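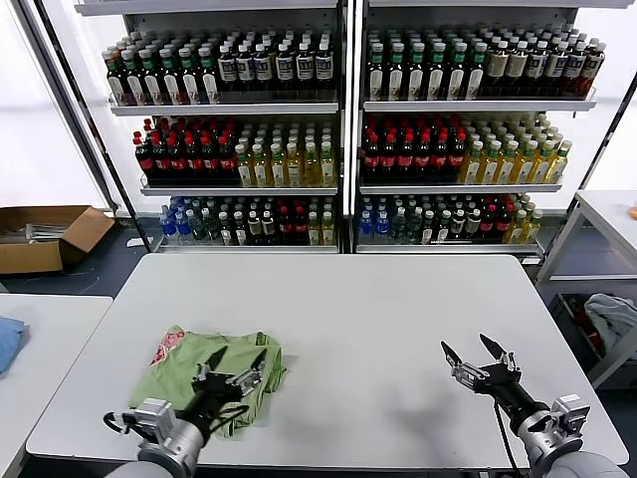
Selma Georgiou replied that the request could not go forward as written, as it asked for a second complete workstation when the fault reported concerned only the grippers on the first.

**Ticket:** 299
**Category:** Equipment, purchasing
**Station:** Garment handling, two-arm
**Status:** On hold pending revised quote
**Opened:** Mar 23, 2025

### Original request

The Onthorpe site asks for approval to buy a second two-arm station from Staston. The present station is losing its hold on light knit garments when they are picked from a pile. Operators have been resetting the task by hand, and the site does not expect to meet its November target with one station.

### Review of the fault log

The log attached to the request covers 179 folding attempts. Of these, 58 ended in a dropped or missed garment. The entries do not separate the left arm from the right, and they do not record which fingertips were fitted. Purchasing cannot tell from the log whether the loss is due to wear, to fingertip shape or to the gripper settings.

The site is asked to repeat the test with 30 attempts per arm, using T-shirts only, and to enter the following for each attempt:

- arm used for the first pick
- fingertip set and date fitted
- closing force setting
- result, with the stage at which the garment was lost

### Cable routing

Both grippers are the two-finger type, and each wrist carries a black cable outside the arm. On the right arm the cable hangs down across the tabletop. The site should state whether cable contact with the garment was noted in any of the 58 failures. If it was, a set of cable clips is to be ordered from the consumables budget before any larger purchase is considered.

### Budget position

The equipment line for this year has room for replacement parts and one service visit. It does not have room for a second station – that would need to be entered in the capital plan and compared with at least one other supplier. Layug has been asked for a price on soft fingertips that fit the present grippers. Pellport has been asked for the same, with delivery times stated separately.

Staston's quote bundles the station, training and a service contract under a single price. A revised quote with each item on its own line has been requested. Training should be removed, as the Onthorpe operators have already completed it.

### Actions

1. Onthorpe to submit the repeat test log under this ticket number.
2. Purchasing to attach the Layug and Pellport prices when received.
3. Staston to confirm whether the spare fingertips are covered by the current warranty.

### Note added by Purchasing

Staston has acknowledged the request for a revised quote. The warranty question has been passed to its service desk. The ticket remains on hold, and no order number has been issued.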